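特雷尔瑙戏剧学院开放日走访记

2025年7月12日，特雷尔瑙（Trernau），学院老楼与新排练厅

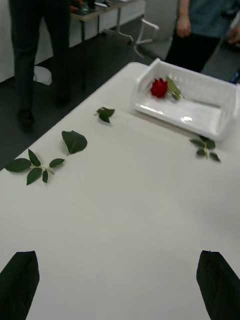
孙子·塔克（Sun-ja Tak）一早就在电话里提醒我，开放日最值得看的不是晚上的演出，是下午的公开排练，去晚了只能站在走廊里听声音。我把她的话记在车票背面，结果还是差点迟到，从火车站到学院那段上坡路比我记忆里长得多，路上又忍不住在面包铺停了一下（罂粟籽卷，刚出炉的，谁能忍得住呢）。

上一次来特雷尔瑙是好几年前的十二月，那时候老楼还在修屋顶，观众裹着大衣看契诃夫，台上的人说话都带着白气。这次完全是另一番光景，院子里的椴树开着花，台阶上坐满了来报考的年轻人和他们的父母，有个男孩一直在低声背独白，背到一半忘了词，他母亲居然替他接了下去，而且接得相当有感情！

上午的活动从大礼堂开始。礼堂有338个座位，据说最初的图纸上画得更多，后来为了让后排也能看清演员的脸，砍掉了两排，我觉得这个决定英明极了。致辞的是兹迪斯拉娃·乌尔班（Zdislava Urban），她管着表演系，讲话不长，没有用稿子，说到一半还走下台来，请大家安静半分钟，听一听这间屋子自己的声音。我听见了通风口，听见了外面的鸽子，还听见后面有人剥糖纸。她笑着说，糖纸也算，演员这辈子都要跟糖纸较劲。

之后大家分成几组参观。带我们这一组的是二年级学生马捷伊·科乌贝克（Matěj Koubek），瘦高个儿，走路飞快，每到一个楼梯口都得停下来等我们这些年纪大的。他领着我们看了形体教室、录音间，还有地下室的服装库。服装库是我最喜欢的地方，空气里有樟脑和旧羊毛的味道，一排排衣架挂着1,000套戏服，每一套领口里都缝着布条，写着剧名和穿过它的人。我翻到一件灰色的长外套，布条上密密麻麻写了五个名字，最早那个的墨水已经发褐了。马捷伊说学生之间有个不成文的规矩，拿到旧戏服的人要去打听前面那几位后来怎么样了，他自己就这样给一位已经退休的演员写过信，对方回了满满四页纸。

午饭在食堂吃，土豆汤和黄瓜沙拉，味道朴实，分量慷慨。同桌的迪马·哈达德（Dima Haddad）从贝鲁特来，在这里教了两个学期的即兴课，我们聊起了语言的问题。他用三种语言上课，有时候一句话里换两次，学生起初很慌，后来反倒喜欢上了这种听不全的状态。他讲，听不懂每个字的时候，人会去看对方的肩膀和手，这恰恰是他想教的东西。我想起自己年轻时在外地看戏，一个词也不懂，却哭得一塌糊涂，就把这件事讲给他听，讲得太久，汤都凉了。

下午的公开排练在新排练厅，编号316。我赶到时门口已经挤了不少人，孙子的提醒果然没错。好在有位好心的女士把书包从椅子上挪开，给我腾了个位置。排的是一出新戏，叫《阿滕》（Aten），讲一家人在搬家前夜为一只旧柜子争执不休，剧本出自德拉霍米拉·什佳斯特尼（Drahomíra Šťastný）之手，她本人坐在第一排，膝盖上摊着剧本，不时用铅笔划掉一行。

我得说，看别人删台词是件很过瘾的事。第二场里姐姐有一大段话，写得漂亮极了，演员也念得好，可是念完之后场子有点沉。德拉霍米拉请她再来一遍，只说头一句和末一句，中间什么也不说，光是把杯子从桌子这头推到那头。第二遍我后背都发凉了。坐我旁边的女士小声嘀咕，说那段话删了多可惜，她倒希望印在节目单上让人带回家读。我觉得这主意不坏，散场后特地去跟剧组的一位同学说了，她认真地记在了手背上。

排练之后有提问环节，问题五花八门。有位父亲问毕业以后怎么谋生，问得很直接，厅里一下子静了。兹迪斯拉娃没有绕弯子，她说有的人去了剧院，有的人去教书，有的人给广播剧配音，也有人改了行，隔几年回来看一场戏，坐在后排。她还说，考试之前最好把这个问题在家里先吵一遍，吵完再来。那位父亲点了点头，我瞧见他儿子松了一口气。

傍晚我在院子里买了一杯接骨木花汽水，摊子是学院隔壁的久里察（Ďurica）咖啡馆摆的，老板娘认出了我的帽子，说十二月那回我把它落在她店里了，是她追到车站还给我的。我完全不记得这回事，但帽子确实在我头上，只好又谢了她一遍，顺便多买了一块杏子蛋糕。

晚上的毕业演出我只看了上半场，末班车不等人。上半场是几段独幕短剧，由学生乐队梅梅尔（Memell）现场伴奏，小号手站在二楼楼座上吹，声音从头顶落下来，前排几个孩子全都仰起了脸。有一段两个老人下棋的戏尤其好，演老人的学生不过二十来岁，却把那种落子之前犹豫半天、又装作早就想好了的神气演得十足，我父亲下棋就是这个样子。

给打算去的朋友几句啰嗦话：从车站走上坡路要走得从容些，鞋子别穿新的；服装库的参观名额在礼堂门口的桌子上登记，先到先得；公开排练中途不能进出，汽水请在外面喝完。考生如果想请老师听一听独白，上午致辞结束后直接去表演系的走廊排队，老师们都很和气，马捷伊说他当年排队时紧张得念错了自己的名字，照样考上了。

下半场演得怎么样，我托孙子去问了，她答应这个周末写信告诉我。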